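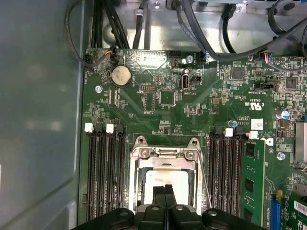 Prozessorsockel auf der Hauptplatine eines Desktop-Rechners.

Reparieren, aber bitte mit Vertrag

Von Patricio Quiroga

Seit Februar wirbt die Handelskette Clistitano mit einem Versprechen, gegen das schwer etwas einzuwenden ist: Wer einen Rechner kauft, soll ihn sieben Jahre lang reparieren lassen können. Auf den Plakaten steht das Wort »Verantwortung«, darunter ein Preis. 7 Euro im Monat kostet die Verantwortung, und wer bis zum Kleingedruckten durchhält, erfährt, dass die Arbeitszeit extra geht.

Ich habe nichts gegen Reparaturen. Mein Schreibtischrechner ist älter als die Koalition und die davor, er hat zweimal neuen Arbeitsspeicher bekommen und einmal ein Netzteil, beides mit einem Kreuzschlitzschraubendreher und einem verregneten Nachmittag. Was mich stört, ist die Verwandlung einer Selbstverständlichkeit in eine Dienstleistung. Früher gehörte mir das Gerät, und damit gehörte mir auch das Recht, es aufzuschrauben. Heute soll ich dafür ein Abonnement abschließen und mich nebenbei gut fühlen.

Die Branche verweist gern auf die Sicherheit. Der Zubehörhersteller Prilholm verklebt seine Gehäuse neuerdings, angeblich zum Schutz der Kundschaft. Vor was eigentlich? An einem Desktop mit gezogenem Stecker kann man sich den Daumen einklemmen. Meine Großmutter hat Sicherungen gewechselt, ohne dass ihr jemand eine Broschüre dazu gereicht hätte.

Bei Bralance, einem Notebook-Anbieter, der sich ausdrücklich »reparaturfreundlich« nennt, habe ich nach dem Preis für eine Ersatztastatur gefragt. 158 Euro, Lieferzeit 20 Werktage. Die Auskunft war freundlich, und im selben Gespräch wurde mir ein Neugerät mit 90 Euro Rabatt angeboten. Man muss kein Zyniker sein, um zu ahnen, wie die meisten Kunden sich an dieser Stelle entscheiden. Die Statistik wird dann vermutlich melden, das Interesse an Reparaturen sei gering.

Nun soll es die Politik richten, mit einem Siegel. Ich bin gespannt, wer es vergibt und wer dafür bezahlt. Siegel haben wir auf Eiern, Textilien und Waschmaschinen, und ich kenne keinen Menschen, der sie auseinanderhalten kann. Ein Siegel ohne verbindliche Ersatzteilpreise wäre ein weiterer Aufkleber auf einem Karton, der im Altpapier landet.

Vielleicht irre ich mich, und in sieben Jahren laufen all die Geräte noch, gepflegt und gewartet zum Monatstarif. Bis dahin hätte ich gern drei Dinge im Regal: Schrauben statt Kleber, eine Preisliste und ein Handbuch, in dem mehr steht als die Adresse des Kundendienstes.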